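4.2 Perception of transparent objects

Figure 3 presents the bimanual workcell used for the glassware task. 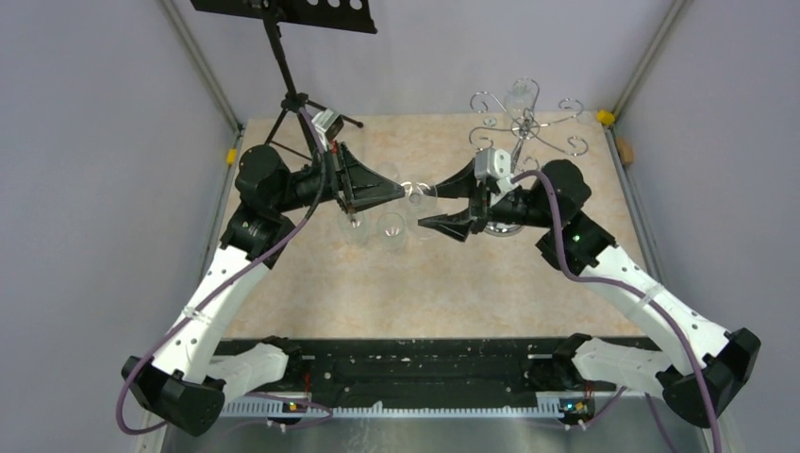

Figure 3. The two arms with grippers near the centre of the table; glass cups and a wire mug tree are also in the workspace.

Clear glass returns unreliable depth, and the Ongate planner therefore takes no depth input in this task. Grasp poses are estimated from the colour streams of the wrist cameras and the fixed view, and are refreshed every 300 ms. When the two wrist estimates differ by more than 12 mm, the controller holds both arms and requests a new estimate. Closing speed is reduced over the final 20 mm of travel. The same thresholds were applied in the Ernberg trials in June, and were not tuned for individual cups.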